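ok so week one of making my own perfume at home, thread. April 2026, writing it down before I forget everything

started because Zukamix dropped the only scent I ever finished a bottle of. emailed them, got a coupon. great 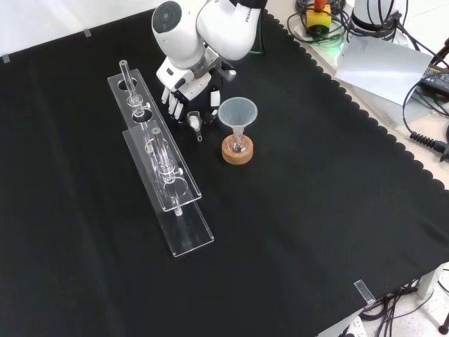 1 min read

get a funnel. a small one. I poured my first batch straight from the jar and lost a good chunk of it to the counter, whole kitchen smelled like orange peel and cloves til the next morning

recipe so far: 30 drops orange, way fewer clove, bit of cedar. alcohol from the craft store in Semthorpe – the one in Treltley wanted double for teh same bottle

let it sit 2 weeks. I lasted four days. smelled like floor cleaner
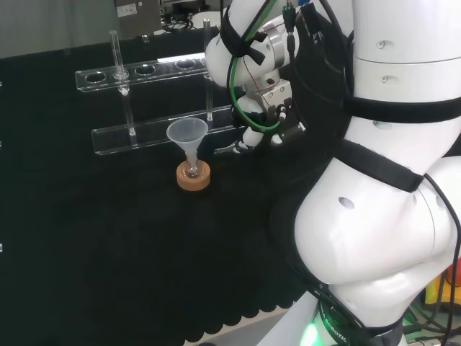
tried it again last night and ok, it's softer now. the clove backed off. still too much cedar, my sister says pencil sharpener and she's right

LABEL EVERYTHING. I have three jars of brown stuff and no clue which is which

next one is jasmine, if the Sangkhawat order ever ships. says processing since forever

anyone know how to get cedar smell out of a sweater?? asking now bc its my good one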